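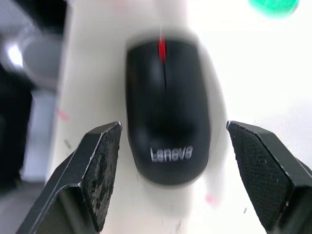
Workshop notebook, Henddale, April

10:20. Started on the big table. The plan from last month was to sort everything that had landed there into the Prullus drawers, label the drawers, and then have a table. The plan survived until I opened the first Prullus drawer and found it full of things from the last time we sorted the table. Closed the drawer. Will write it up as "pre-sorted."

Labels: the printer wants 4 minutes to warm up and then prints one label and sulks. I did the first batch by hand. If anyone can't tell my "cable" from my "candle," we own no candles.

Went through the odds and ends before lunch. Rule for the day was that each thing gets a home, a box marked ASK, or the bin. ASK filled up first. It always does. I'd like us to agree that ASK gets emptied at the end of every month whether or not anyone has asked, and I expect this to be discussed until the box is full again.

The wooden box stays out. It's pale, unfinished, and the front leans toward you as if it has something to say. Was going to put the loose blue stuff in it and then remembered that this is how the last box became a box of everything. The bag of light blue cables can keep its bag for now. There are small metal parts in there with them, and I'm not tipping those out on a table I have just wiped.
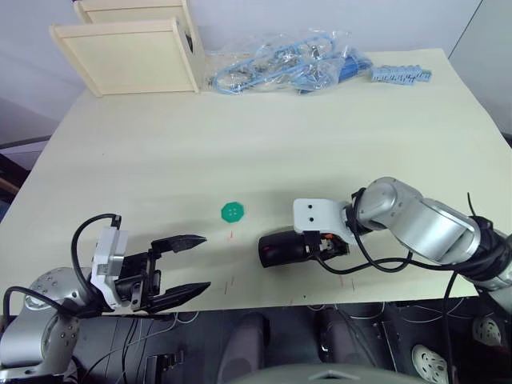 Green button, wooden box, bag of blue cables, terminal blocks.

Terminal blocks: own drawer, Prullus, second row, next to the ferrules. Please don't snap a piece off the strip and put the rest back upside down. The order form from Malinowski says 700 in stock. I don't believe 700, but I'm also not going to be the one who checks. The stock sheet can go on being optimistic for another quarter.

Buttons: yes, we have a button problem. It came in with the Skenodden jacket job and stayed. The green one is eight-sided with four holes, which makes it the smartest-looking thing in the building, and it has no drawer. Sewing things go in the tin. The tin is in the cupboard. The cupboard key is in the tin, or was when I looked in February. For now the button lives in a jar lid on the windowsill. If you're missing one off a coat, claim it.

1:40. Back from lunch. Someone had put a mug on the clean end. Moved the mug, wiped again, and found a washer underneath that I'm fairly sure wasn't there this morning. Into ASK.
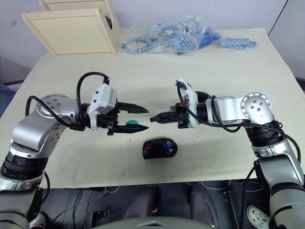

Computer bits are the next headache, and I'd rather deal with them in one go than find them behind the radiator a piece at a time. Keyboards on the shelf under the window, adapters in the gray crate, chargers in the crate that used to be gray. Mice go in drawer 20 from now on. We have several black ones that look alike from across the room, so people grab whichever is closest and then complain about it. The one on the big table is easy enough to pick out: oval, black, a bit of red on top and a small spot of blue. It also says Lenovo on the back end in silvery letters. I've written "Lenovo, red wheel" on the list, and if it wanders off, that's what to look for. I'd like it back in 20 by closing time, even if you're "still using it."

Didn't get to: the bottom row, the shelf over the sink, drawer 73 (jammed, something long in there, possibly a ruler, possibly the reason we bought a second ruler).

To do:
– more labels, when the printer is in the mood
– get a tin for the buttons that isn't the tin
– oil the runners on 73 or stop pretending it's a drawer
– ask Malinowski for the small dividers again, they sent lids
– empty ASK

4:15. Stopped. One end of the table is clear. The wooden box is still out and already has a pencil in it.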